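Re: [manip-methods] Gavedel results, bagging task

On the manip-methods list, in February, the Gotden group wrote:

> The policy was trained on 1000 teleoperated episodes and then run for 50
> unseen trials on the bin task, with no change to the cameras or the arms.
> We think this shows that Gavedel copes with thin plastic as well as it
> does with rigid parts. Full logs are in the Kolden archive.

I have read the write-up twice now and I still don't think the last claim follows from the first two. Thin plastic is a whole family of problems, and the trials cover one bag, one hook and one bin. Comments under two heads.

1. Contact with the bag

The right gripper has a blue piece at the side of the bag pinched at its tip, with the bag's lower end hanging at the rear of the bin's opening. A decent grasp, I'd say. But your score sheet gives a mark for "holding" and none for where the hold is, so a pinch on a fold and a pinch on the rim come out equal. I'd want those split before anyone quotes the total.
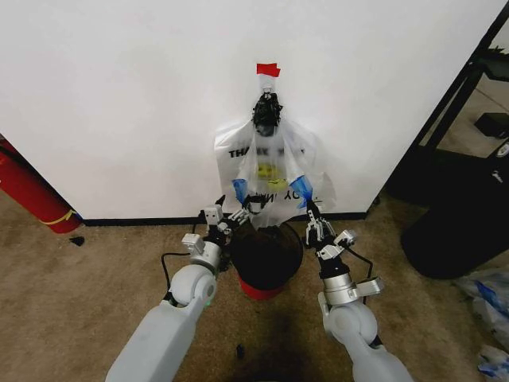 2. What the policy is reading

My bigger worry. The Thibodeau baseline saw a plain wall and unprinted bags. Yours gets red tape directly above the hook and a yellow smiley in the middle of the plastic, both very easy for a vision encoder to latch on to. With both grippers open and clear of the bag, those two marks are still the brightest things near the target.

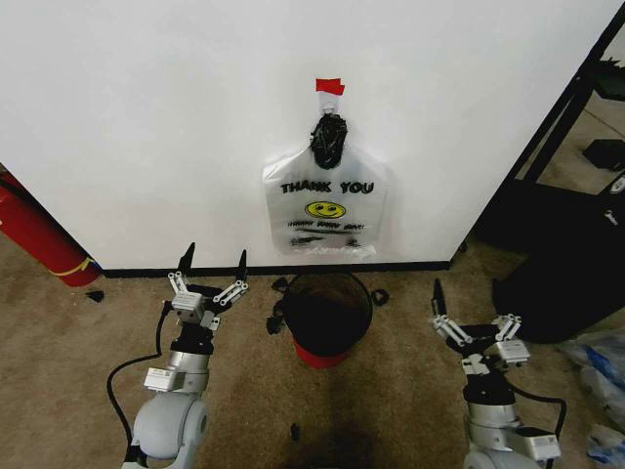

So please run it again with the tape gone and a plain bag, even if it's only a short batch. I went through the archive and found 105 episodes where the hook height differs at all, which is thin cover for a claim about "unseen" trials - unseen by whom, if the wall never changes?

Also, the methods section says 1000 episodes and the archive index lists 2257. Were the rest dropped, and on what rule? If failures were dropped by hand I'd like to see them.

Happy to be shown wrong on the encoder point. A masked run would do it.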